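Courses > Textile Care and Household Linen > Unit 5 > Handout 2: Cotton terry and absorbency

Unit 5, Handout 2
Cotton terry: why some towels drink and others do not
Faustine Besnard

Please read this before the practical session and bring it with you. Last October many students came without it and we lost time.

A terry cloth is woven with two warps. The ground warp is kept tight and makes the base of the cloth. The pile warp is kept loose, and when the reed pushes the weft threads forward together, the loose threads rise into loops. In the ordinary three-pick terry this happens once in every three weft threads. The loops give the cloth a much larger surface, and water enters between the fibres by capillary action.

Long loops hold more water but catch easily on rings, zips and fingernails. Short loops dry faster. When one side is sheared we get velour, which takes print very well, but the cut side is slower to take up water than the looped side. For this reason many printed towels for children and for the beach are velour on the front and looped on the back.
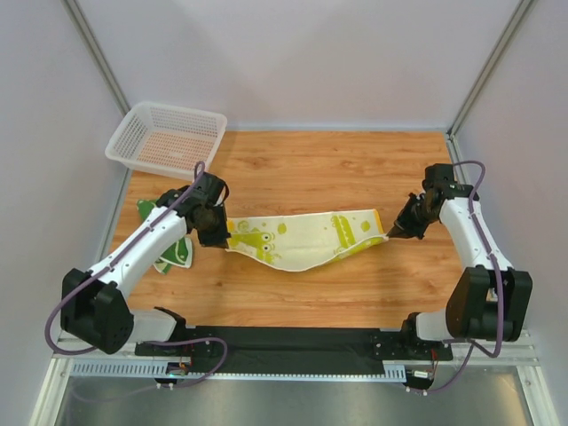
Besnard was asked by Montoya, after the first lecture, whether a new towel should be boiled before it is used, as his grandmother always did. The question is a good one and I answer it in writing for everybody. Boiling is not necessary. New cotton often carries a finish, usually a softener, which makes it pleasant in the shop but keeps water out. One or two washes at the temperature on the label, without softener, remove most of it. Boiling may also damage a print or a coloured border – read the label first.

The drop test
Lay the cloth flat. Let one drop of water fall from a low height and measure the time until the shine on the surface disappears. Repeat at 5 different places and write down every result, also the strange ones. Do not test on the border, where there is no pile.

Weight
The weight of a towelling is given in grams per square metre. Our sample from Prolitz is 363, a light cloth. A heavier towel is not always a better one: it needs more time on the line, and in a small bathroom it may begin to smell.

Washing mistakes we will discuss
– too much detergent, which stays in the loops
– softener at every wash
– drying on a very hot radiator, so that the loops become flat and hard
– pulling a loose loop (cut it with scissors instead, the ground will hold)

For the next session: wash one old towel without softener, do the drop test before and after, and bring both tables.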